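Up before six again, with the kettle on and the rain going sideways past the kitchen window, and my head still full of yesterday's radio trouble. I said I would write these things down while they were fresh, so here goes, and apologies to my future self if it rambles (it will).

The trouble is at Titgate, the old pumping house at the bottom of the valley, and it has been grumbling away since the beginning of March. We have the main controller up at Cardoso, in that nice dry building with the heater that works, and it talks by radio to the small controllers at the tanks and pumps. Most of them answer as sweetly as you like. Titgate answers when it feels like it. All winter it was perfectly well behaved, and then one morning the screen at Cardoso had a yellow flag on it, and the flag has been coming and going ever since like a cat at the back door.

I drove down first thing with the laptop, the spare aerial lead and a cheese roll that I forgot about until the afternoon. The cabinet was warm inside, the supply was steady, the little green light on the radio was blinking away and everything looked the picture of health. I sat on the step with the log open and watched the requests come in. Request, reply, request, reply, on and on, and I was beginning to think I'd had a wasted trip when one went by with no reply at all. Then a retry, and that was answered. Then a long good run, and another gap.

I changed the aerial lead, naturally, as one does, and felt very pleased with myself for as long as it took to see another gap go by. So I put the old lead back and ate half the roll after all.

What struck me, sitting there, was that the missed ones seemed to come in a kind of rhythm. I don't trust rhythms much, I've been fooled by them before, but I wrote down the times in the back of this book and looked at them again last night in bed with my glasses on the end of my nose. They bunch up whenever the Skokemix site is sending its long report. That's the dosing plant on the other side of the hill, and Caltik put a lot of extra readings into its message when they had the panel open in February. I remember thinking at the time how generous it was of them to give us so much to look at!
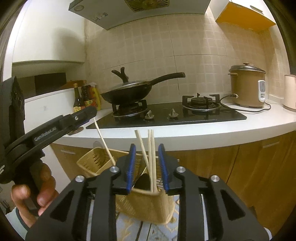
Müzeyyen Polat rang while I was typing up the times, and her view was that I'd been blaming the wrong station from the start. Titgate comes straight after Skokemix in the polling list, she pointed out, and if the long report overruns then the controller at Cardoso may still be tidying up after one while it ought to be listening for the other. She wanted to know what the reply timeout was set to. I had to go and look, and it was 1,000 milliseconds, the same as it has been since the day we switched the thing on, back when the messages were short and there were fewer of them. She made a small noise down the phone. Try 3,000, she said, just for those two, and leave everybody else alone, and do write down what it was before you touch it.

I did write it down, Müzeyyen, it's inside the front cover.

So that was my afternoon. I changed the timeout on Skokemix and Titgate, left the retries at 2 and sent the new settings over with my fingers crossed. The whole list takes a little longer to get round now when somebody is slow to answer, and I don't love that, as the level in the top tank can move quite smartly when the pumps start together. But a level that arrives late is still better company than one that doesn't arrive, and the float switch up there looks after itself in any case.

I thought for a long while about moving Titgate to the far end of the list as well. It would be easy enough to do – a matter of dragging one line under another – but if I change both and the flag goes away I shan't know which of them did it, and I'd be cross with myself by the summer. One thing at a time. My old boss used to say that to me very slowly, as though I were a horse.

The other job is to ask Caltik whether we need all those extra readings every time round. Half of them are running hours, and I can't think of anyone at Cardoso who wants to know the running hours of a dosing pump every few minutes. Once a day would do nicely. I've started the email and it is far too long, so I shall cut it down after breakfast and send it when I sound less grumpy.

I've just looked at the screen from here, in my dressing gown, with the tea going cold. No flag at the moment, though it has had quiet nights before and I'm not getting excited. I'll copy the overnight log across when I get in, and take the spare lead out of my coat pocket before it goes through the wash.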